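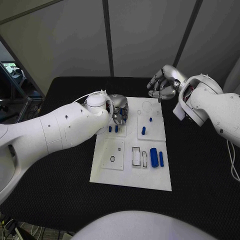
Helpline Advocates Wanted, Evening and Overnight Shifts
Cleliris Survivor Support, Zapata office
Posted 01/04/2020

Cleliris is looking for caring, steady people to answer our helpline for survivors of labor and sex trafficking, and for the relatives, neighbors and coworkers who call because something has been worrying them (sometimes for months before they pick up the phone!). We took around 2,000 calls last year, and we'd dearly like to have more voices on the line at night, when it gets busiest.

You'll listen, help callers think through whether they are safe, and connect them with shelter, legal help or a ride if that's what they want. You'll also keep short call notes in Closik, our case system, and pass urgent matters to the supervisor on duty. Please don't worry if you've never used it, we'll sit down with you and go through it as many times as you need.

Shifts are 12 hours a week, split however suits you and the rest of the team. Training is paid and takes place in April, with your first shifts alongside an experienced advocate.

We'd love to hear from you if you:
are 21 or older and can pass a background check
speak English and, ideally, Spanish
can stay calm and kind with someone who is frightened or angry

A degree isn't required. Several of our best advocates came to us from waitressing, home care and school buses, and we very much welcome applications from survivors.

To apply, send a resume and a few lines about yourself to Valentina Pereyra, Helpline Manager, or drop them off at our front desk. If you'd like to chat first, just ask for Valentina when you call the office, and she'll gladly tell you more about the work.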